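Planel Home Notes
Search the guides… Go

Section 2: Setting up the basket corner

Kulsoom Malik
Reading time: 4 minutes

If you've done Section 1 you'll have cleared the floor near your washing machine and thrown out the odd socks (or put them in a bag and promised to deal with them, which is what I did). Now we get to the nice bit, where the corner starts to look like somewhere you'd choose to sort your washing!

You need a rectangular plastic basket with holes in the sides, a low box or cabinet to stand it on, and a bin for rubbish. I'd measure before you buy anything. My gap by the wall is 396 mm deep and I still managed to come home from Szűcs with a cabinet that stuck out into the doorway. Back it went on the Monday.

1. Stand the box or cabinet in its corner, clear of the door frame. Walk through the doorway with your arms full and see whether you catch your hip on it.

2. Press down on each corner of the top. If it rocks on carpet, turn it a quarter and try again before you start folding up bits of card.

3. Put the empty basket on top, long side facing you, and check you can get your fingers into the handle slot at the end without scraping your knuckles on the wall.
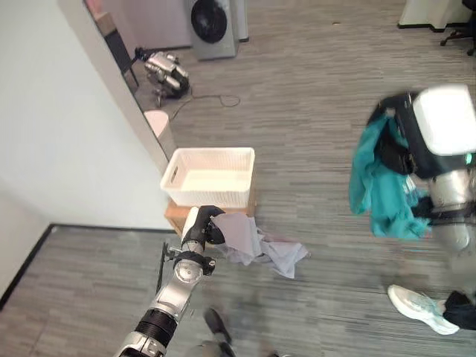
Photo: Kulsoom Malik

With the basket still empty, give it a gentle shove from each side. A white plastic basket on a smooth wooden top can slide about more than you'd think, and a full load makes it harder to catch. I bought a pack of stick-on felt pads first, for 99p, and they made it worse (of course they did, they're for sliding chairs). A square of rubbery drawer liner sorted it.

CAUTION: Don't stand the basket on a box that moves when you lean on it. Keep small children from climbing up to look inside.

NOTE: My washing machine is through the doorway, so I carry the basket to it. If yours is right beside the basket, leave enough room for the machine door to swing fully open.

4. Choose a landing spot for everything that comes out of pockets, and keep it away from the basket.

5. Empty the landing spot whenever you run a wash. I forget. My sister never forgets, and she has more hair ties than I do.

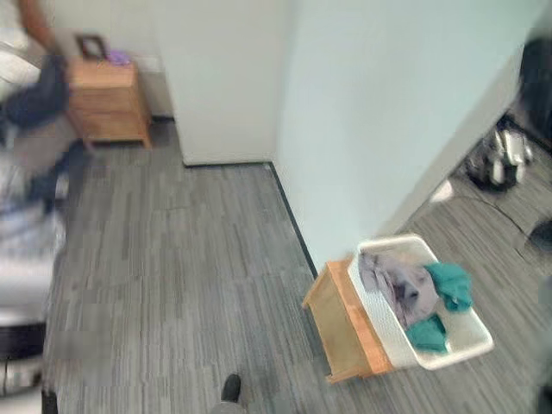 Landing spots go wrong when they're too big, in my experience. Give me a whole table and by December it'll have post, batteries and half a roll of wrapping paper on it. A little wooden nightstand with drawers is much better, and you can stand a picture frame at the back, as there is on this one, so there's only a bit of top left to clutter. There's already something small and purple sitting next to the frame, so you see how quickly it starts! Use the top drawer for coins and buttons and let the others be for whatever you like. I keep stain sticks in mine, along with the Janska wool comb I swore I'd use every week.

6. Now load the basket. Check the pockets, undo the buttons, and turn anything printed inside out.

7. Put bulky things in first and let longer pieces down on top by one end, so they fold over themselves and don't hang over the side.

8. Stop when the heap comes up over the rim. You can squash it down, but then you have to carry it.
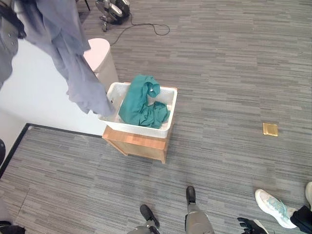
Step 7: the long lavender-grey piece going in at the left, teal already in the basket.

Labels are worth a look while the clothes are in your hands. If you can see one on the top fold, read it there and then, and pull out anything that needs a cooler wash. I keep a bin close to the basket for tissues and loose threads, too. I've washed one tissue with a navy jumper and I don't wish to repeat it.

9. Sort what you're wearing before you sort what's in the basket. I mean it! It changes what goes in the next load.
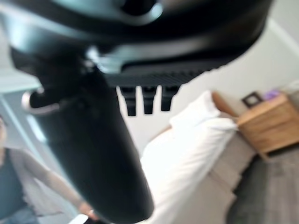
Everybody asks me where layers go, and my answer is that you split them up as soon as they come off. Don't peel off two tops together and drop them in as a bundle, because the inside one never gets properly clean. Take an outfit like the one here: a loose beige layer over a dark teal top, with blue jeans. I'd put the beige with the lights, the teal with the darks, and keep the denim back for a load of its own, at least for the first few washes. Loose sleeves want shaking out straight as well, or they knot themselves round everything in the drum.

10. Carry the basket by both ends. If you can't see your feet over the top, take some out.

NOTE: If you're following along with the Prorari planner sheets, tick off boxes 6 to 10 now and leave the drying ones blank. We'll do drying in Section 3, where I finally admit how long I spent on the airer.

Related guides
Section 1: Clearing the floor
Section 3: Airers, hangers and the back of the door
Stain sticks I've tried since 2000
Lining a drawer without bubbles
Getting fluff out of carpet tiles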